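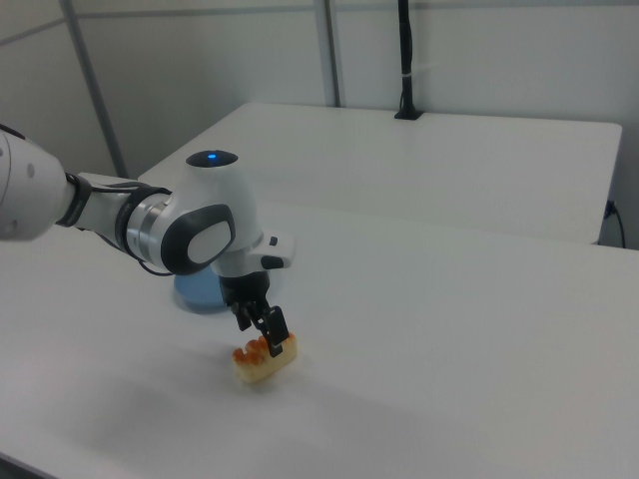

Gripper closed on a small item, white tabletop.

About Woltus

Woltus makes mattresses, bed bases and headboards for the retail and contract trade. The company was set up by Eftychia Raptis, an upholstery engineer, and occupies a single site in Trirley with cutting, sewing, assembly and packing under one roof.

Product ranges

Oosthuizen is the pocket spring range. Standard models have 1000 springs in the queen size; the upper model has 2000, in two layers. Each spring sits in its own fabric sleeve, and edge support is a foam wall bonded to the spring unit.

Nukavum is the foam range. Cores are cut from block in three firmness grades and fitted with a zip cover that can be removed for washing. The soft grade is not recommended on slats spaced more than three inches apart.

Bed bases are supplied flat, with bolts and a hex key. Headboards are sold separately and fit any Woltus base made to the current hole spacing. Older bases need an adapter bracket, part of the spares list.

Testing

New models go through roller and edge load tests before release. Height loss and firmness change are recorded and kept with the model file. Fabrics are checked for rubbing and seam strength — a change of fabric supplier means the test is repeated.

Supply

We supply almost 200 independent stores, along with hotels and student housing. Contract orders start at 30 units per size. Custom sizes are available in both ranges but cannot be returned.

Trade accounts

Applications are handled by the sales office in Trirley. Please include a resale certificate and the delivery address, and state whether the site has a loading dock.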